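Hirnport School of Jewellery and Small Metals
Bench Theory, Unit 4: Ring Sizing, and Why It Goes Wrong
Notes for evening students (revised April)

Bring these to the bench session. Copies left in the polishing room come back black, so keep them out of there.

4.1 What a size is

A ring size is a measurement of the hole. It says nothing about the finger, which is a soft, moody object that swells after salty chips and shrinks in a cold car. Most of your sizing troubles will come from forgetting this, and the rest will come from the mandrel.

In Australia we use the letter system, inherited from Britain along with the half sizes. Your North American customers will give you a number. Your European customers will give you a different number, usually the inside circumference in millimetres. Customers who bought online will give you all three, and they won't agree. Write down the inside diameter in millimetres beside whatever the customer says and work from the diameter. The conversion chart on the wall is fine for talking to people. Don't cut metal from it.

To get from diameter to circumference, multiply by pi. For bench work 3.14 is plenty. If you're arguing over the next decimal place, your saw blade is wider than your argument.

4.2 Measuring the finger

Use the set of steel sizing rings. The plastic ones are for posting to people who can't come in, and they should be treated as a rumour.

Choose a gauge close in width to the ring you'll be making. A wide band grips more skin and feels tighter than a narrow one of the same diameter, so a customer measured with a thin gauge and sold a broad band will be back. How much to allow depends on the hand. A half size up is a common starting point for a wide band, and a full size isn't rare.

The gauge should go over the knuckle with a bit of resistance and come off with a bit more. If it drops off when the hand is shaken, go down. If it needs soap, go up. Measure twice, some time apart, and ask the customer what time of day they usually notice their rings getting tight. Nearly everyone has an answer, and it's usually late afternoon.

Big knuckle, slim finger: the ring has to pass the first and then sit on the second, where it will spin. Two small sizing beads soldered inside the base of the shank are the usual fix. Explain them before you fit them. A customer who finds two lumps inside her ring without warning will assume you've dropped solder in it.

Surprise proposals: the borrowed ring is often from the wrong finger, and sometimes from the wrong hand. Size a little large. Taking a plain shank down later is simple work, and a ring that stops at the knuckle makes for a long dinner.

4.3 The mandrel

Read the mandrel at the same point on the ring every time. The leading edge and the middle of the band will give you different answers, and on a wide band the difference can be most of a size. Our shop rule is the middle of the band. If you go to work somewhere else, ask what theirs is on the first morning.

Check your mandrel against your own finger gauges too. We have a Quaye stepped mandrel, two tapered ones of no known parentage, and the digital one. The Quaye agrees with the gauges. The tapered pair agree with each other, which is touching, but they both read slightly small above size R. They're marked with a ring of red paint. Use them for forming and leave the reading to the Quaye.

A mandrel with hammer marks on it will print those marks inside every ring you round up. Rawhide or nylon mallets only. The steel hammer is on the other wall for a reason and the reason is last year's class.

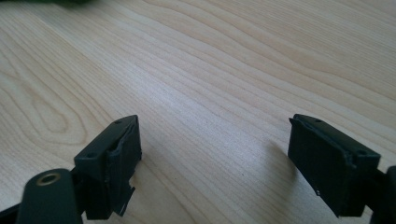

One student from the previous intake wrote on the feedback sheet that the notes were too hard on tapered mandrels, as she had sized her whole family on one and all the rings still fit. Fair enough. If every ring is measured and made on the same tool, the error cancels and you'll live happily. It's when the ring comes from somewhere else, or the customer quotes a size from another shop, that a private standard becomes expensive. She also asked for a note on silver, so that has gone in at 4.6.

4.4 Sizing up

Up to half a size on a plain band can often be done by stretching, provided there are no stones, no old solder seam and no engraving you'd like to be able to read afterwards. Anneal first. Stretch a little, turn the ring over, stretch again. A band that's stretched from one side only comes off as a cone.

Anything more than that, or anything with a setting, gets cut and has a piece let in:

Find the old seam, if there is one. Warm the shank gently and it will often show as a faint line. Cut there.
Open the shank to the new size on the mandrel and measure the gap with dividers.
Cut the new piece from matching stock, slightly over in width and thickness. You can file down. Filing up is still being researched.
Fit both joints until no light shows through. Solder does not fill gaps. It will pretend to, and then it will crack.
Hard solder where the stones allow it. Quench according to the alloy sheet, pickle, rinse, round up, check the size, then finish.

Match the alloy as well as the carat. Two 18 carat yellows from different suppliers can sit side by side looking like butter and mustard. Ask for an offcut from the original maker if the maker can be found.

4.5 Sizing down

Going down is easier on the metal and harder on the setting. You take out a piece from the base of the shank and close what's left, and closing changes the curve up at the shoulders. Anything sitting across that curve feels it. Channel-set stones loosen or chip. Claws shift. A long marquise cluster can be perfectly secure at N and rattle at L.

Check every stone before you start and write down what you find. Check again after. Hold the ring near your ear and tap it with a fingertip. A loose stone clicks. Do it in front of the customer at intake, when the click still belongs to somebody else.

Two sizes in either direction is the limit we work to for stone-set rings. After that, price up a new shank. Full eternity rings are not resized in this workshop. They are admired and handed back.

4.6 Metals behaving badly

Silver: carries heat away from the joint at great speed, so warm the whole ring and then bring the flame to the seam. Firescale will appear wherever you've just finished polishing.

Platinum: needs its own solders or a welder, its own files and its own clean soldering block. Keep it well away from anything that's had gold or silver on it.

Rose gold: some of the redder alloys crack if cooled the wrong way. Read the alloy sheet. Read it again while holding the tongs.

Titanium and tungsten: titanium can be taken up slightly by turning out the inside. Tungsten carbide can't be sized at all. It can be exchanged, or it can be broken, and customers generally prefer the first.

Plated rings: the plating won't survive the torch. Quote for replating before the job goes in the envelope.

4.7 Stones and heat

Diamond and sapphire will usually put up with careful soldering at the far side of the shank. Coat a diamond with boric acid and alcohol and let it burn off before you heat. Keep boric acid and borax flux off sapphires and rubies, as both can etch the surface. A ruby with glass-filled fractures should go nowhere near a torch or the pickle. Emerald, opal, pearl, turquoise, tanzanite and anything described at the counter as "I think it's a topaz" come out of the setting first, or the job goes to the laser.

The laser is the Nular, in the back room. You need the induction before you touch it, and the induction takes a whole evening.

4.8 Worked example

A plain gold band, now 17 mm inside diameter, to go up to 18 mm. Thickness stays the same.

Difference in diameter: 1 mm
Multiply by 3.14: 3.14 mm
That's the length of the piece to let in, before allowing for what you file off the two joints.

If you got 1 mm, you put in the diameter. Everyone does it once. The Jonder practice bands are brass and cost us almost nothing, so please do it on one of those.

4.9 Before the next session

Size one brass practice band up by two sizes and another down by one. Bring both, with the job envelopes filled in as though a suspicious stranger will read them. Envelope numbers for this group start at 181.

Finish inside and out to 500 grit. No polishing yet. A high shine hides a bad seam from you and from me, and I'd like to see the seam.

Reading: the solder chapter in the workshop manual, including the table at the back. There will be a short quiz on melting order, and medium does in fact flow before hard.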